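Nesico H4 hand and wrist controller for small humanoids

July 22, 2022
By Birthe Vigfúsdóttir

The H4 is a hand and wrist controller sold as one kit. It fits the Nesico arm directly and the Prinura arm with an adapter plate. The kit is meant for labs that already have a small humanoid and want to try household work with it: laundry, table clearing, opening and closing doors, picking up cloth.

The kit comes as a left hand, a right hand or a pair. Each hand has 4 driven fingers and a passive thumb pad. The thumb pad is set by hand with a lever on the side and stays where you put it. We tried a driven thumb on the first batch and dropped it. It added weight at the far end of the arm and the extra motor ran warm after long holds.

The controller is a flat box that mounts on the forearm or on the robot's back. It takes position commands or force commands, and you can switch between the two while the hand is closed. Older customers will remember that the H3 opened the fingers for a moment when you switched. The H4 keeps its last grip until the new command arrives.

Controller log memory holds 2,548 grip records before it starts to overwrite the oldest. A record is one close and one open, with motor current and finger position.

How it compares

We are often asked how the H4 differs from the Koubek two-jaw gripper, which many of our customers also own. Signe Bundgaard ran both on the same tasks in our flat, with the same arm and the same camera settings. She did 100 grips with each on folded towels and 100 with each on a plastic bottle.

On the bottle there was little between them. The Koubek closed faster and was easier to set up, and if bottles and boxes are all you handle it is the cheaper choice. On towels the H4 did better, mostly on the second layer, where the two-jaw gripper tended to pick up one fold and leave the rest behind. The H4 was slower on every towel. We have not found a way round that and do not expect one in this version.

Aleksandra Krawczyk repeated the towel test with the Mosetari controller driving our hand in place of our own. It works. You lose the force mode, and the wrist limits have to be typed in again after each restart. Customers who already run Mosetari on the rest of the robot may find that acceptable -- ask us for the settings file before you start.

Fitting

Allow an afternoon for the first hand. The second goes quicker. The wrist flange has a notch that must face the palm side. If the hand seems to be a quarter turn out, check this before changing anything in software.

Run the hand cable inside the forearm where the arm allows it. On arms with no channel, use the clips supplied and leave a loose bend at the elbow. A tight bend there is the most common fault we see on returned kits.
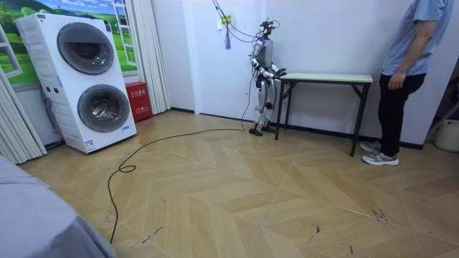

Keep the first table trials simple. Start with the arms bent and the hands clear of the table edge, then bring one hand in at a time in position mode. Leave force mode until the wrist has been zeroed against the surface you are going to use. A folding table will give a little under load and the zero from a bench will be wrong for it.

The robot should stay on its tether for all of this. The hands change the balance of the arms, and the walking settings that came with your robot were made for the old ones. Lionel Bramwell has written a short note on retuning, which is sent with the kit.

Known problems

Finger covers wear at the tips. In our own use a set lasted nearly 121 hours of towel work. Spare covers are sold in packs and can be changed without taking the finger off.

Force readings drift for the first few minutes after power-up. Wait, then zero.

The adapter plate for the Prinura arm is out of stock until August. Orders for the hand alone are not affected.

For prices and lead times write to Unnur Sveinbjörnsson in the sales office, and say which arm you have and whether you need left, right or both.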